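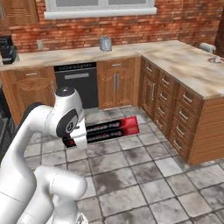
# About Rusano

Rusano is a small company from Purkdale. We make practice rooms for robot arms, and all of them exist only inside the computer. Our customers are teams who want to teach an arm to work in a home, but do not want to rent a kitchen for this and repair it afterwards.

The company was started by Sigita Kütt and Arūnas Mockus, who before worked together on drawing programs for furniture shops. From that time we keep the habit to draw every door with its handle in the correct place. Today we are 13 people.

Our main product is called Barkance. It contains 163 rooms, most of them kitchens, and a library of household goods which can be put on a counter, in a drawer or on the floor. The customer chooses the arm, the room and the task, for example to pick up a box from the tiles. Light, floor and wall can be changed between two runs.

For schools we have a smaller package, Soliman, with 10 rooms and lessons written by Jurgita Mets. It works on a usual classroom computer.

If you need a room which we do not have, please send us a plan with measures. Ojārs Vaher answers all such letters himself, normally in two days, and he will tell you the price before we begin to draw.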